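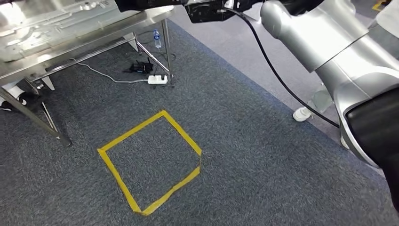
Bravo two-arm kit: frequently asked questions

Last updated 24 October 2026

What is the Bravo kit?

Bravo is a pair of robot arms with grippers, a controller, and the teaching software we write here at Hallholm. You show it a handling job by hand, it plays the job back, and you fix the bits it got wrong. We love this part of the work and we hope you will too!

What kind of jobs is it good at?

Picking up, turning over, passing from one arm to the other, setting down. Sheet metal parts are a favorite of ours - stamped panels are awkward for one gripper and so much easier with two. Cendwood, our smaller kit, has a single arm and suits light parts on a bench.

How heavy a part can it lift?

Each arm is rated for 7 kg, gripper included. Two arms on one part don't give you double, so please send us a drawing if you're anywhere close.

Do I need a special floor?

A flat one. Low-pile carpet tiles, sealed concrete and vinyl are all fine for the work area. Thick carpet with padding underneath lets tables creep, and then your taught positions creep with them.

Can I use the table I already have?

Very likely. A steel table with a crossbar between the legs is great. Check that it doesn't rock, then mark where the feet go so you can put it back after cleaning.

Why do you tell people to tape squares on the floor?

Tape is the cheapest fixture there is! A square gives you a repeatable spot for a bin, a cart or a part stand, and anyone walking in can tell it's meant to stay clear. Use a bright color, and don't fuss over neat corners. The taught position comes from the software, so a wrinkle in the tape won't hurt anything. If the tape gets moved, run the position check again.

Does it need the internet?

Only for updates. Day to day, the controller and tablet talk over a local router, which can live under the table if you like. Keep it off the power strip's own circuit if you have big motors nearby (we learned this one at the Carkutden shop, over a long afternoon).

What about the cables?

Leave slack. Move both arms through their full reach by hand before you clip anything down, and look at the wrist cable in particular. A spare wrist cable is $263, and most of the ones we replace were clipped too tight.

Can people stand nearby while it runs?

During teaching, yes, at the reduced speed setting and with the stop button in hand. For full-speed running you need a safety assessment for your own site. We can't do that by email, sorry.

Can I try it first?

Yes! A rental is $1686 for 24 days, and the fee comes off the price if you buy. Rental slots for November are open now. Write to Gervasio Urrutia at the Hallholm demo desk and tell him what part you'd like to move. Photos of the part help a lot, and so does its weight.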